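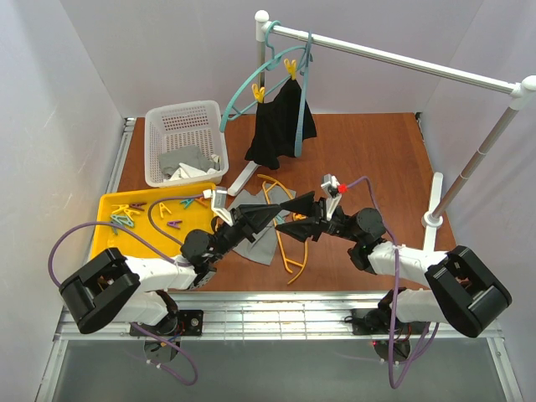 Articles > Interiors and Everyday Life > Table colour and reading comfort > Section 4

4. Warm tables, pale walls: what readers told us

4.1 The pull of the warm surface

Of all the parts of this study, the table ratings gave us the most pleasure to work through. We had gone in expecting wall colour to matter most. Walls take up far more of a room than a table does, and earlier writing on reading rooms has dealt with them at length. Yet when we sorted the 1,134 comment cards by subject, the table came up again and again, often in the first line. People wrote about how the grain looked, whether the colour made white paper glare, and whether the surface reminded them of a kitchen or a school.

Cards were left by 467 readers across the three libraries, Siveck, Farach and Calvo. Each reader could fill in a card on every visit, so a keen regular at Farach counts many times over in the raw total. For the ratings below we therefore kept only the first card from each person. The longer set of comments is used for wording alone.

The colour pairing that drew the warmest response was a reddish-brown wood-grain tabletop set against pale grey walls, the same pairing that appears in Figure 3. Of the readers who sat at such a table, 78 per cent marked it as "comfortable" or "very comfortable" for an hour's reading. The same tabletop colour against cream walls did less well, and several readers called the whole corner "brown" or "sleepy". Grey seems to let the table be the warm thing in the room. We were delighted by how plainly people put this. One Calvo reader wrote simply, "The table is the fire and the walls are the weather."

4.2 Grain and the open page

A patterned surface might be expected to distract. Carnevix, the reading diary used in our pilot, asks readers to note each time they look up from the page, and we added a line asking what they looked at. The grain did catch the eye, but readers seldom minded. Many described following a line of it for a moment between paragraphs, then going back to the book. Plain white tops gave the opposite kind of comment. Readers there spoke of the edge of the page "disappearing", and those using loose notes said they lost sheets in plain view.

Dark tops had their own trouble. At Siveck, where the two darkest tables stand nearest the windows, readers in the late afternoon complained of the jump between a bright page and the surface under it. A mid-toned, reddish surface falls between these cases, and we think this goes a long way towards explaining its scores. It would be well worth testing with real measurements of reflected light, a job we could not do with the equipment to hand.

4.3 Limits

Our readers chose their own seats. A person who likes warm colours may well walk straight to the warm table, and the rating then tells us about the person as much as the furniture. Pushpa Chaudhary, who coded the cards, raised this early and set up a small check at Calvo: on one Tuesday in October, seats were given out by drawn ticket. The first 100 tickets produced the same order of preference, with smaller gaps between the tables. We take heart from that, though a single day in one library is a thin basis for a firm claim.

We also asked only about colour and pattern. Height, edge shape and the feel of the surface under a bare forearm all turned up on the cards without any prompting from us – the forearm comments were especially lively – and Section 5 takes up the last of these.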